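Home | Forums | New Posts | Members | Log in

We use cookies to keep you signed in and remember your thread settings. Accept | Manage

Robots doing chores: are we there yet or not?
Reading time: 4 min 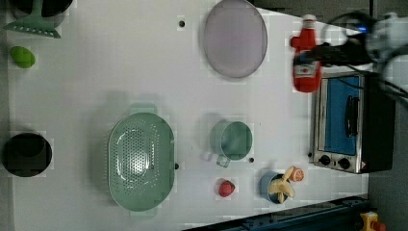

gravelroad_ben
My sister asked me at dinner if she should hold off on buying a new dishwasher because "the robots are coming," and I laughed, and then I couldn't give her a decent reason why I laughed. So I'm asking you guys. I fix packaging machines for a living and I'm used to arms that do one thing ten hours a day and do it great. Kitchens are a whole other animal. Take the arm with the ketchup bottle: it's got a good grip up near the top, fine, a bottle is a nice tall thing to grab. But then you've got a colander full of holes, a flat plate, a cup with a see-through handle and a spatula lying next to the pot, and every one of those wants a different approach. A plate flat on a table is hard for ME if my hands are cold. Would you trust any of this stuff in your house in the next few years?

Posted January 13, 2021

mwaipopo_m
Hi Ben! I do line changeovers at Lindura (we pack jars and squeeze bottles) and I think you're selling it short. We got a Cattaneo cell last June and I was the loudest complainer in the building. It ran 3,516 picks its first full week and I had to go over and clear it 4 times. Four! I've had summer help who needed more than that before lunch. No, it isn't a kitchen, but the bottles come down every which way and it sorts them out.
- Mwanahawa

gravelroad_ben
OK but that's bottles and more bottles. Does it know what to do if a banana comes down the belt?

mwaipopo_m
It would stop and beep at me, same as my husband.

old_eusebio
I ran a diner for a long time, so let me be the grump. Picking a thing up is the easy part of a chore. When I clear a counter I'm deciding stuff the whole time: is that cup done with, does this lid go with that, is the bowl clean or did someone just rinse it and walk off. I've watched a bunch of the demo videos and the food is always plastic. Show me one with a real half orange leaking all over and a bowl with dried oatmeal in it, then we'll talk.

kettle_and_wire
Disagree, Eusebio. You practice on plastic food for the same reason you learn to drive in a parking lot. A toy strawberry is still small and a peeled banana is still a weird shape, and you can drop it all day without mopping. I'd start worrying about oatmeal after it can put the strawberry in the bowl every single time.

old_eusebio
Every single time is my whole point. 256 plates out of 307 sounds like a good score until you're the one sweeping up the other 51.

kettle_and_wire
Where's 307 from?

old_eusebio
My nephew's school project! They had a little Hidel arm moving plates onto a rack and he kept a tally on the whiteboard. The kids were thrilled. I was thinking about my plate budget.

gravelroad_ben
Ha, I've seen lines that bad after a "free" software update. I'm curious about see-through stuff though. At work the sensors hate anything clear; we end up putting tape on half of it. How's a home machine going to handle a glass pitcher, or that handle on the cup?

mwaipopo_m
Ours hates clear too, I'll give you that one. We switched lids from clear to white on one product and the stoppages dropped right off. You can't ask people to repaint their glassware, I guess.

tuesdaylaundry
Nobody's brought up the toaster oven. Opening a door that swings down, on a hinge that's a bit sticky, with something hot behind it? My mom has an Ultgate vacuum that gets stuck under the same chair every day, and I'm supposed to let its cousin near the broiler? I'd want one of those big red stop buttons on every wall.

kettle_and_wire
You'd want the button, sure. I'd still take one that only unloads the dishwasher, slowly, overnight, and leaves the knives for me. Doesn't have to be fast if I'm asleep.

old_eusebio
And you'd sleep through the crashing?

gravelroad_ben
Told my sister to go ahead and buy the dishwasher. She wants to know which brand now, so if anyone has opinions on that, different thread please, I'll link it tonight.

Get the weekly forum digest by email. Subscribe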